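Opening up a desktop tower: order of work on the bench
Speaker notes, Mesfin Feyisa
Refurbishment training, Munevville depot
Monday, March 29, 2021

Slide 1. Scope

Introduce myself. Seven years on the Nalus line, two on intake.

The talk covers mid-size office desktops only. Laptops and all-in-ones are in the December session and will be repeated. Small form factor machines share most of the steps but the drive and the supply come out in a different order, so do not mix the two procedures.

The lot we are working through is 2656 units, all office returns, mixed ages. Time budget is 17 minutes per unit from lid off to parts in the tray. Say that the figure includes logging. People always ask.

Slide 2. Before the panel comes off

Power cord out, then hold the front button for five seconds. Put the case on its side with the open face up. Strap on, clipped to bare metal on the chassis. Paint does not ground anything.

Check that the asset tag matches the intake sheet in Zerkell. If it does not match, stop and set the unit aside. Do not correct the sheet at the bench.

Slide 3. First look inside

Ask the room what they would touch first. Most will say the memory. Let them say it, then go through the survey.

The survey takes under a minute and uses no tools. Look for swollen capacitors, scorch marks, missing parts and anything a previous owner has added. Record empty positions as empty. A blank field in Zerkell means the position was not inspected, and the unit comes back to you.

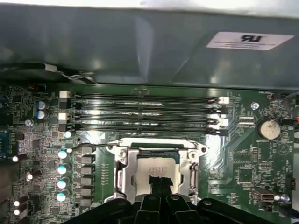
Memory is the field most often left blank. Four slots with no modules is four entries reading "none". Latches get checked at the same time: each should swing freely and stand up by itself. A cracked latch is a board fault even when the slot works, and the board drops one grade.

Coin cell next. Leave it in the holder during the survey. It comes out later, after the board has been photographed for the record, and goes in the battery tub with the flat side taped. Loose cells touching each other in a tub will discharge and can get hot.

Header connectors: look for bent pins only. Do not straighten them at this stage.

Slide 4. Cables

Order matters here more than on any other slide. Slow down.

Data cables first, then drive power, then the small front-panel leads, then the main board connector. Pull on the connector body. Where there is a latch, press it fully before pulling. If a connector will not move with the latch pressed, rock it lengthwise a small amount — never sideways.

Front-panel leads are thin and are usually routed along an edge or under a lip of metal. Follow each one with a finger before lifting anything. The most common damage on the last lot was a lead torn from its plug when somebody lifted a cover with the wire still under it.

Lay freed cables over the outside wall of the case. Do not tuck them back in.

Slide 5. Cards and drives

Expansion cards: release the bracket at the rear, then lift the card straight up from both ends. Cards are graded separately and go in antistatic bags, one per bag. Two cards in a bag counts as a handling fault.

Drives: blue plastic on a Dell case generally marks something meant to be released by hand. Squeeze the rails and slide the drive out. Leave the rails on. They are a pain to match up again and the buyer wants them.

Every drive goes to the Nakpan cabinet the same hour, labeled with the unit number. It makes no difference if the intake sheet says wiped. The cabinet log is signed twice, once in and once out.

Slide 6. Power supply and heatsink

Power supply stays closed. Read the label, enter the rated wattage, remove the case screws and lift the unit out with its cable bundle held in the other hand. Any supply with a rattle goes to scrap without testing.

Heatsink screws are loosened in a cross pattern, half a turn each until the tension is off, then fully. Twist the block slightly before lifting. If it lifts with the processor stuck to it, put the pair down flat and call the bench lead.

Leave the heatsink on where the board is being sold as a set. The work order says which.

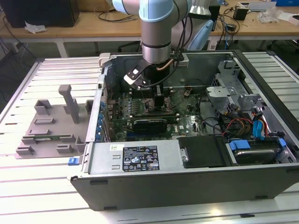

Slide 7. Common faults in logging

Wrong slot numbers. Count from the marking printed on the board, whichever way up the case is lying.

Supply wattage taken from the model list. Read it off the label. Supplies get swapped.

Drive entered as missing when it was already in the cabinet. Check the cabinet log before closing the record.

Screws: one tray per unit, emptied before the next unit starts.

Slide 8. Practice and questions

Pairs, one working and one logging, then swap. Two units per pair. Spare straps are in the drawer under the label printer.

If asked about the target: the depot is planning for 3000 units in the next lot and the time budget is not changing. If asked about resale prices, send them to the sales desk.

Collect the log sheets before the break.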